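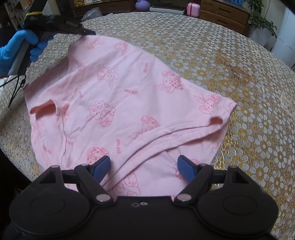

## 4. Your first slow braise in the Kinar

Now the fun part! You've washed the pot, you've done the empty test run in Section 3, and you're ready to cook something that will make the whole house smell brilliant. Beef cheeks are our pick for a first go — they're very forgiving, and they show off what this cooker does best.

**You'll need:** four beef cheeks, two brown onions, a few carrots, a tin of tomatoes, 352 mL of stock (the lower line inside the pot, if you can't be bothered measuring), salt, and a splash of oil.

1. Set the cooker on a flat bench with the vent facing away from the wall and any overhead cupboards.
2. Pat the meat dry with paper towel and salt it well.
3. Press **Sear** and wait for the second beep. Add the oil, then the cheeks, two at a time. Leave them alone until they lift off easily — a good dark crust is where all the flavour starts.
4. Take the meat out and tip in the onions and carrots. Stir until the onions soften and pick up the brown bits from the bottom.

 **Caution:** The rim stays hot for the whole of this step. Use the side handles and wear oven mitts if you need to move the pot.

5. Pour in the stock and tomatoes, then nestle the meat back in. The liquid should come partway up the cheeks. 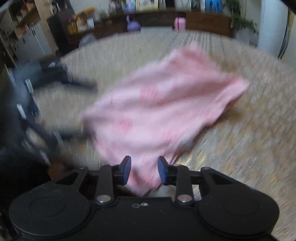

6. Turn the lid clockwise until the arrow meets the dot. You'll feel a soft click. If you don't, lift it off, wipe the seal and try again.
7. Choose **Braise**, then use the dial to pick program 16. The display shows the time left in hours and minutes.
8. Walk away! Really, go and do something nice. Each peek under the lid lets out heat, and the timer pauses until the pot catches up.

 **Note:** Program 16 holds the pot just under a simmer. A stray bubble now and then is fine. If it's bubbling hard, press **Low** once.

9. When the cooker chimes, open the lid away from your face and test the meat with a spoon. It should give with hardly any push. If it's still firm, add half an hour and test again.

**Caution:** Never fill past the MAX line, and don't run a braise with less liquid than the lower line.

### Serving and leftovers

Mash is the classic, but Mariann Balogh from our test kitchen swears by buttered noodles and a big spoonful of sour cream, and we've all come around to her way of thinking. Leftovers are even better the next day. Move them to a shallow container and get them into the fridge promptly; don't leave them in the pot on **Keep Warm** overnight.

If the display shows E2 at any point, unplug the cooker, let it cool and turn to Section 9.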